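Un cajón para cada semilla (y otras alegrías de junio)

8 de junio de 2021

Llevo desde febrero con ganas de escribir esta entrada y siempre se me cruzaba algo: los semilleros, el pulgón de las habas, una gotera en el cuartito del patio. Pero hoy ha llovido toda la tarde, no se puede salir al huerto y tengo una taza de café al lado, así que allá vamos. Toca hablar de guardar semillas propias, que es lo que más me ha enganchado desde que empecé con esto de cultivar.

Empecé por pura tacañería. Compraba sobres de tomate, usaba seis semillas y el resto se quedaba rodando por la cocina hasta que caducaba. Un verano dejé madurar de más un tomate rosa que me había salido riquísimo, le saqué las semillas con una cuchara, las puse en un vaso con agua en el alféizar y a los tres días olía a rayos. ¡Pero germinaron! Al año siguiente tenía plantas de sobra y me puse a regalarlas por toda la calle. Desde entonces no he parado.

Este invierno pasé el inventario entero: 123 variedades, contando las flores. Una barbaridad para un huerto que se cruza en nueve zancadas, lo sé, pero es que cada una tiene su historia y me cuesta muchísimo decir que no cuando alguien me ofrece un puñadito de judías con pintas.

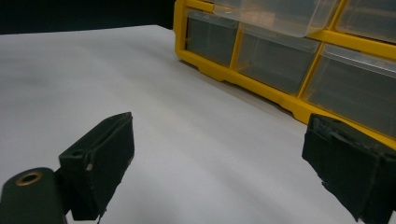

Tomates: la fermentación, sin miedo

Mucha gente se salta este paso y extiende las semillas directamente sobre papel de cocina. Funciona, eh, yo lo he hecho. Luego se quedan pegadas y hay que sembrarlas con papel y todo. A mí me gusta más fermentarlas: pulpa y semillas en un vaso, un dedo de agua, un trapo por encima y dos o tres días de paciencia. Cuando aparece una telilla blanca arriba, se cuela, se enjuaga bien y se deja secar en un plato de loza, removiendo de vez en cuando para que no se hagan grumos.

Con calor fuerte va rapidísimo. En julio, si me despisto y las dejo cuatro días, algunas empiezan a echar raíz en el propio vaso y ya no valen. Apunto en el vaso la variedad con rotulador, que el año pasado me fié de la memoria y ahora tengo un sobre que pone «¿negro? ¿o el de pera?». Lo sembré en abril y sigo sin saberlo, ya os contaré.

Lechugas, o la lluvia de plumitas

La lechuga se sube, florece en amarillo y se llena de vilanos como un diente de león en miniatura. El truco que mejor me va es meter la cabeza florida en una bolsa de papel, boca abajo, y sacudirla cada pocos días. De una sola planta de Nesero, la de hoja rizada que me traje de una feria, salieron semillas para dar y tomar. Luego hay que aventarlas, y esto se hace fuera de casa, creedme, o aparecen plumitas en el sofá hasta Navidad.

Para la parte fina (separar la paja, escoger, mirar si hay bicho) necesito una superficie clara y buena luz. Las semillas de lechuga oscuras se ven de maravilla sobre blanco. Las blancas, pues regular, para esas saco un plato negro.
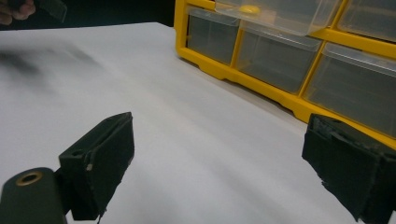 Blanco liso: para escoger semilla oscura no hay nada mejor.

El secado me parece más importante que el recipiente. Frascos preciosos con semilla húmeda es moho seguro. Yo las dejo un par de semanas a la sombra, con aire, y hago la prueba de doblar: la semilla de calabaza bien seca se parte, la que se dobla vuelve al plato. Después, sobrecito de papel, nombre, año y de dónde vino. Nada de plástico hasta que estén sequísimas.

La prueba de germinación

Si tenéis sobres viejos, no los tiréis sin probar. Papel húmedo, diez semillas, una bolsita y a un sitio templado. Con un puerro de hace cuatro años me salieron tres, o sea un 30 por ciento, y simplemente sembré más tupido. Con la chirivía no hay nada que hacer: al segundo año ya casi no nace. Las judías y los tomates, en cambio, aguantan lo que les eches. La Konari, una judía de mata baja que me tiene enamorada, lleva cinco años en su sobre y nacieron las diez. ¡Las diez! 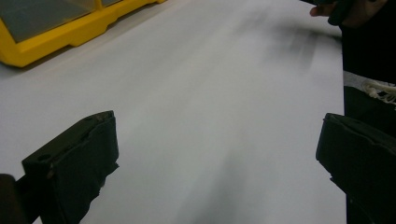
Marisa comentó en la entrada anterior que a ella las calabazas guardadas le salen cada año distintas, y que la última cosecha era dura, amarga y fea como ella sola. Eso es cruce, casi seguro. Las calabazas se cruzan con los calabacines de la misma especie, y las abejas no entienden de vallas. Y ojo: si amarga, no se come. Para guardar semilla hay que cerrar la flor femenina la noche antes con una pinza, polinizarla a mano por la mañana y volver a cerrarla. Suena a lío y es de lo más divertido del verano, de verdad. Yo marco el fruto con una lana roja.

Me quedan en el tintero las zanahorias, que necesitan dos años, y las acelgas, que se ponen altísimas y tapan el sol a los pimientos. Si os apetece cambiar semillas, dejadme un comentario: me sobran caléndulas, albahaca y tomate rosa, y ando buscando guisante tirabeque de mata alta.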